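Sitting Through the Afternoon: Seat Comfort in the Kurham Library Reading Room
Project report, Introduction to Ergonomics
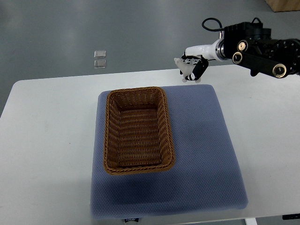 Students at Kurham often leave the reading room well before they finish their work, and in an earlier survey by the student union the hard chairs were the most common complaint. Our group wanted to find out if a cheap change to the seat would make people stay longer. We could not replace the chairs, so we looked at loose seat pads. The type we settled on is a plain square one in blue-gray, with a fine dotted fabric cover, slightly rounded corners and a small navy label sewn into the seam. We chose a square shape because the round pads we looked at left the front corners of the seat bare.

Background

The reading room has two kinds of chair. The older ones are the Witis model, with a flat molded seat. The newer ones are from Blomqvist and have a shallow curve at the back. Both have the same seat height, and neither has any padding. We used only the Witis chairs in the test so that the chair itself would not affect the results.

Method

We tested 8 chairs with pads and 8 without, in the same part of the room and at the same distance from the windows. The test ran for 3 weeks in October. Each afternoon we wrote down when a person sat down and when they left for good. Short breaks were not counted as leaving if the person's things stayed on the table. People who were moved by staff or who came only to print were left out.

Everyone who used a test chair was also offered a short comfort form. It asked about the lower back, the thighs and the seat edge, each rated from one to five.

Results

In total we recorded 3,180 minutes of sitting. The padded chairs had the larger share, and the difference was clearest after the first hour. Before that point the two groups looked much the same. On the comfort form, the seat edge improved most. Ratings for the lower back hardly changed, which makes sense as a pad does nothing for the backrest.

Problems

Some people moved a pad to another chair, and we lost two afternoons of data before we started tying them on. We also could not stop regular visitors from picking a padded chair on purpose. A person who plans a long stay may look for one, and that would make the pads seem better than they are.

Next steps

We would like to repeat the test in the Wumholm building, where seats are assigned at the desk. The comfort form should also get a question about temperature, as several people wrote in the margin that the pads felt warm.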